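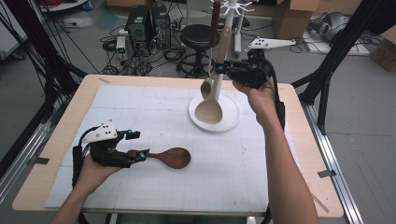
Questions about caring for wooden kitchen tools, collected by Folasade Okonkwo for the Stollham Kitchen Club

Most of our members cook with wood every day, and the same questions come to me again and again, so I have put my answers on one page. The advice is for spoons, spatulas and small boards without paint or varnish. A dark reddish-brown spoon, such as the one lying with its bowl on the white board, needs the same care as a pale one, but stains are harder to notice on it, so please look at it in daylight.

Can I put a wooden spoon in the dishwasher?
Please do not. The long hot wash takes the oil out of the wood and the spoon becomes rough, and later it can crack. Wash it by hand with warm water and a little soap.

How should I dry it?
Wipe it with a towel and then let it stand in the air, with the handle down. I do not put mine in the drawer before the next morning.

Which oil is good?
Food-grade mineral oil is the usual choice. Hadiza Garba prefers walnut oil, and it gives a nice color, but do not use it if somebody in your home has a nut allergy. Olive oil and sunflower oil can start to smell old after some weeks.

How often should I oil?
When the wood looks dull. In my kitchen it is every 14 days for the spoons I use most, and only in December and in summer for the others.

How do I do it?
The wood must be fully dry. Rub in a thin layer with a clean cloth, wait for a night, and wipe away what is left. Two thin layers are better than one thick.

My spoon smells of onion. What can I do?
Rub it with half a lemon and coarse salt, leave it for 7 minutes and rinse. For garlic I sometimes must repeat this.

The surface became furry after washing. Is it broken?
No, the water has only raised the grain. Sand it lightly with fine paper, in the direction of the grain, then wash, dry and oil.

When must I throw a spoon away?
If there is a deep crack, or black spots that do not go away with sanding. Chidubem Eze makes plant labels from the old handles.

Can I bring my spoons to the club for sanding?
Yes, up to 2 for each member at one meeting. Please bring them clean and dry, and write your name on the bag.

Last changed January 11, 2025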